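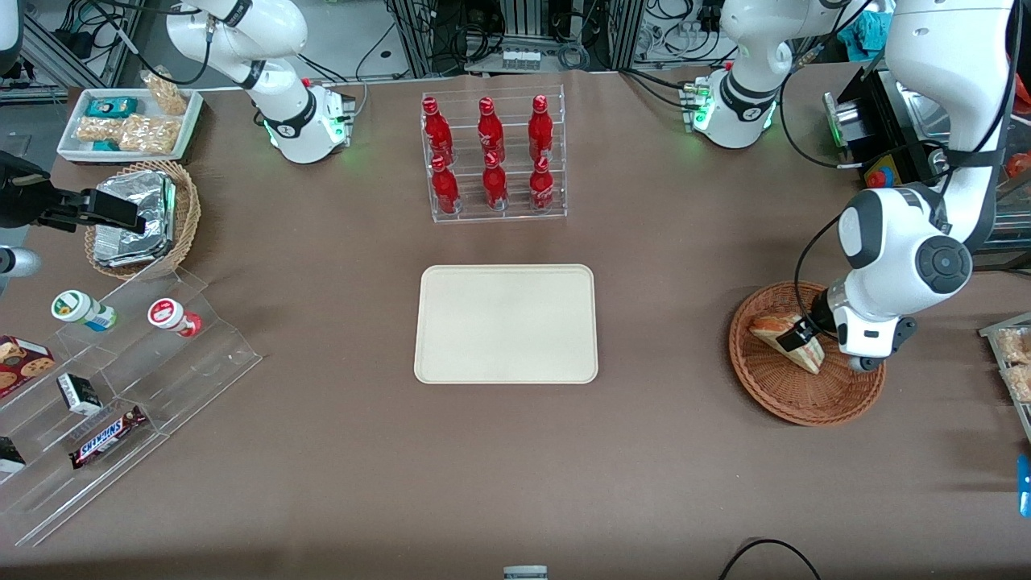 How to anchor for the night in a windy bay

I've anchored in Ouellet Bay more times than I can remember, and I still got it wrong my first few tries. It's a big, open spot with a mud bottom and a breeze that comes down the valley after dinner, so you need to set up for the wind you'll get at 2 a.m. and forget about the nice calm you have at lunch!

Get in early. I like to have the hook down by mid-afternoon, while I can still see the color of the water and pick out the weed patches (anchors hate weed). Motor one slow loop around the place you want and watch the depth the whole way. If it jumps up and down, move on.

Now do your math. Say you're in 22 feet of water and your bow sits 4 feet above it. That's 26 feet in all. With all-chain I let out five times that for a normal night, and seven or 8 times if the forecast looks ugly. Add the tide too – I forgot that once off Sirport and Dale Chan had to wake me up by banging on the hull with an oar.

Point the bow into the wind, stop the boat, and lower the anchor until it touches. Don't throw it. Let the boat drift back while you pay out the chain, then snub it gently and wait a minute. When the chain pulls straight, put the engine in slow reverse and build up the power bit by bit. Pick two things on shore that line up, like a tree and a roof, and watch them. If they slide apart, you're dragging, so pull it up and start over.

Once she's holding, clip on your snubber, set the anchor alarm and eat something. We never cook on a first night in.

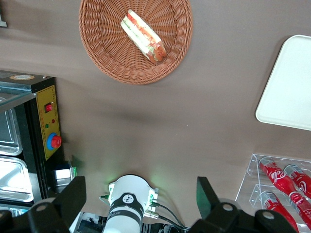

A wrapped sandwich in a basket. Supper sorted.

Check your shore marks again before dark, and pick one with a light on it if you can. Dwight Boychuk keeps a notebook with compass bearings to three points, and I've started doing the same on the trip up to Plorneo every April. If the wind swings in the night, take new bearings once the boat settles, and look at who's behind you now.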